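I stopped reading celebrity news for one month in April, and I want to explain why I came back to it, and why I am still not at peace with it.

In my country the magazines about famous people were sold at the kiosk near the railway station, and my mother bought one every week. She did not hide it, but she also did not put it on the table when guests came. When I moved to Arden I found the same habit here. People in my office know very well who has left whom, and who was seen on which beach, but they say it with a small laugh, as if somebody else had read it for them.

My complaint is with one kind of article. A well-known person has been ill, or has lost a parent, or has left a clinic, and a photographer waits outside the door. Next morning we get 20 pictures of a walk from a house to a car. The text tells us that the person "looked well" or "looked tired". The writer has not spoken to this person. He has looked at a coat, a pair of sunglasses and a hand holding a telephone, and from these he has made a report on somebody's health. 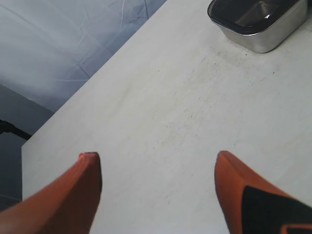
*Two orange gripper fingers over an off-white tabletop.*

I have tried to imagine how it feels to be reported on in this way. Last winter I had a bad back for two months, and I walked to the chemist in Whitlock Street in my husband's coat. If a newspaper had printed this, the readers would have learnt that I was "downcast". In fact I was thinking about soup.

The usual answer is that famous people have chosen this life. I accept a part of it. A singer who invites a magazine into her kitchen to sell a record cannot be very surprised when the magazine telephones again. But to sell a record is one agreement, and to be photographed outside a hospital is another one, and I do not think that the first signature covers the second. For the children of these people there was no signature at all. 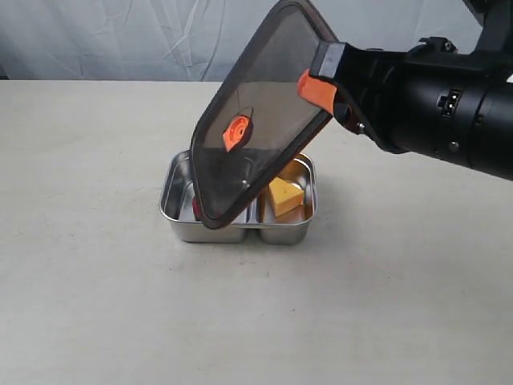 There is also the matter of us, the readers, and here I must be strict with myself. I read these articles on the bus. I have an application called Filer where I keep things to read later, and when I looked in it this spring there were 100 saved articles, of which 40 were about the private troubles of actors. I had not chosen them with any care — I had only pressed the button. But each press is a small order to the shop, and the shop sends more.

So I made a rule. I read the interview, if the person has agreed to give one. I read the review of the film. I do not open the article which is made only from pictures taken across a street. With this rule I lost less than I feared. The gossip page of the Gralis, our local weekly, is now my favourite, as it is mostly about who will open the summer fair, and these people are very happy to be asked.

I break the rule sometimes, usually in the evening when I am tired. My mother, when I told her about it on the telephone, said that I was too serious, and then she asked me if it was true about the divorce.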